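**Analogue line withdrawal: what residents at Merndale need to do**

The copper telephone lines serving the Merndale blocks will be replaced by digital voice over the fibre installed in September. The work covers Sundorton Court, Orkemo House and the bungalows on Haddad Road. Existing numbers are kept. The notes below replace the sheet that went out with the heating leaflet, which gave the wrong socket type for Orkemo House.

**What changes in the flat**

At present the phone plugs into the master socket and draws its power from the exchange. After the switch, the phone plugs into a port on the back of the router, and the router draws its power from the mains. The master socket goes dead. So do any extension sockets fed from it, unless the extension wiring is moved over to the router, and this has to be requested on the booking form. There are 37 flats with extension wiring that we know of, mostly in Sundorton Court, where bedroom sockets were fitted as standard.

Ordinary corded phones will work with the adaptor supplied. Push-button models need no adjustment provided they are set to tone dialling. Some have a small switch on the underside or side marked T/P or Tone/Pulse; set it to T. Rotary phones send pulses, and the new routers do not accept them. A pulse-to-tone converter can be bought, but we have not tested one and cannot recommend a make.
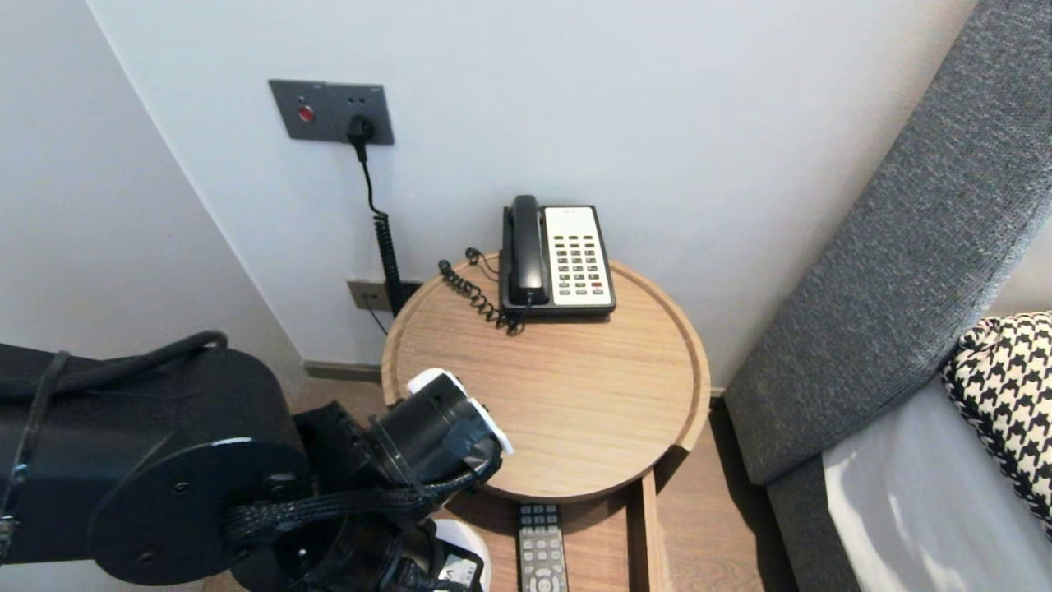 **Power cuts**

A line powered from the exchange carries on working when the mains fails. A router does not. Residents with no mobile phone, or no mobile signal indoors, should tick box 4 on the form and will be given a battery unit. Vasilică Pană tested two units on the ground floor at Orkemo House. With the router idle, both held up for longer than the stated hour. With a call in progress the figure was closer to the stated one, and residents should plan on that basis.

The battery unit must stay plugged in and switched on at the wall. It will beep every minute or so when running on battery. It can be silenced with the front button, held down for two seconds.

**Pendant alarms and door entry**

Do not book a switch date until your alarm has been checked. Older alarm base units send tones down the line, and these do not always survive the conversion to digital. Viorica Crăciun holds the list of base units by serial number and will tell you whether yours is to be replaced first. Fall detectors linked to the base unit need pairing again afterwards.

Door entry at Sundorton Court runs on its own wiring and is not affected. At Orkemo House the panel rings the flat telephone, and it will be reprogrammed on the same day as each flat.

**Booking**

Forms go to Catinca Ene, extension 1054, or through the office letterbox. Morning and afternoon slots are available. Someone over 18 must be in. Please clear access to the master socket and to the nearest double mains socket before the visit.

Last date for forms: 18 December 2020.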